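**Nous cherchons des opérateurs et opératrices de démonstration pour notre atelier de Clindholm (6 postes, temps partiel possible)**

Bonjour à toutes et à tous !

Chez Bendosska, nous apprenons à des robots les gestes de la maison : tirer un drap, plier un vêtement, ranger ce qui traîne sur un lit. Pour que la machine apprenne, il faut que quelqu'un lui montre, avec des pinces tenues à la main, encore et encore, et c'est ce quelqu'un que nous cherchons aujourd'hui (ou plutôt ces six personnes, car l'équipe s'agrandit !).

Autant vous parler franchement de ce qui a changé chez nous. L'atelier était à l'origine une blanchisserie hôtelière, et plusieurs collègues y ont plié du linge pendant des années. Quand les premières plieuses automatiques Kubo sont arrivées, il y a eu des inquiétudes, des réunions un peu tendues, et deux départs que nous regrettons encore. Celles et ceux qui sont restés ont vu leur métier se déplacer : moins de charges à porter, davantage de temps à préparer les exercices, à discuter avec les ingénieurs et à leur dire quand un geste ne va pas.
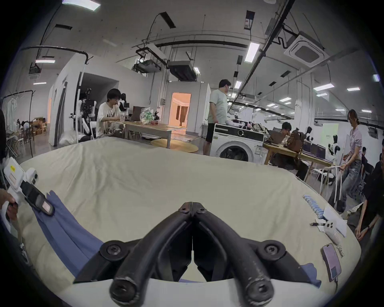 Laimutė Petrauskas, ancienne plieuse et aujourd'hui responsable des séances, accompagnera les nouveaux venus pendant leurs premières semaines. Elle tient beaucoup aux pauses, et elle a raison : répéter un même mouvement fatigue le poignet et l'attention. Les tâches tournent donc dans la journée, et l'on passe du lit au linge, puis à l'ordinateur pour trier les essais.

Aucun diplôme n'est demandé. Nous aimons les gens patients, soigneux, qui osent dire qu'une consigne est mal fichue. Une expérience en hôtellerie, en blanchisserie ou en aide à domicile serait un vrai plus !

- Contrat : 34 heures par semaine, ou mi-temps
- Salaire : 2095 € brut par mois à temps plein
- Début : septembre
- Formation : payée, dans l'atelier

Envoyez quelques lignes à Kanako Hoshino, bureau du personnel, avant le jeudi 31 mai. Une lettre toute simple suffit, et si vous préférez passer nous voir avant de vous décider, dites-le-lui, elle vous trouvera un moment.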